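Flundcombe Community Rooms
Guidance for kitchen users

Setting Out a Serving Tray on a Protected Table

This page explains how to prepare a table and a serving tray before refreshments are given out. It applies to all groups using the small kitchen, including the Saturday children's sessions. Please read it together with the general hygiene notice displayed by the sink.

What you will need

One table, cleared and wiped
One white covering board or sheet
One plastic tray with a raised rim
Any lid, plate or stand that is to go on the tray
A clean cloth and 500 ml of warm water with a little washing-up liquid

Step 1. Prepare the table

Remove all items from the table. Wipe the surface with the damp cloth, working from the far side towards you, and dry it fully. Crumbs left under the covering will cause it to rock.

Step 2. Lay the white covering

Place the covering flat on the table and press down each corner in turn. A narrow strip of the table edge may be left showing along the far side. Users can then see where the table ends and are less likely to set a cup down over the edge. Coverings that are bent or stained should be handed to Berhanu Sisay for replacement.

Step 3. Position the tray

Set the tray down on the left of the covering, leaving the remaining surface free for serving. The whole base must rest on the covering. Patterned trays, such as the beige one with the rabbit drawing, should be turned so that the design faces the children where possible. Dark or heavy round items go towards the back of the tray and are to be lowered into place, as sliding them will scratch the print.
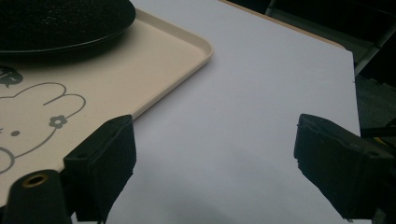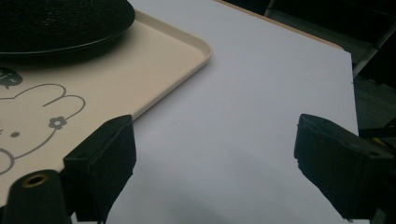 Beige rabbit tray on the white covering, with a round black item resting on the tray.

Step 4. Check before serving

Press lightly on each corner of the tray. If it tips, move the contents closer to the middle. Trays must not be carried while a hot item is standing on them.

Step 5. Clear away

Take the items off the tray first. Wash the tray by hand with a soft cloth and dry it upright; scouring pads must not be used on printed surfaces. Wipe the covering on both sides and return it to cupboard 2. Trays are kept on the shelf above.

Damage and enquiries

Cracked trays should be withdrawn from use at once and reported to Nazma Patwary on extension 337. Replacements are ordered each February.

Guidance last revised 6/28/20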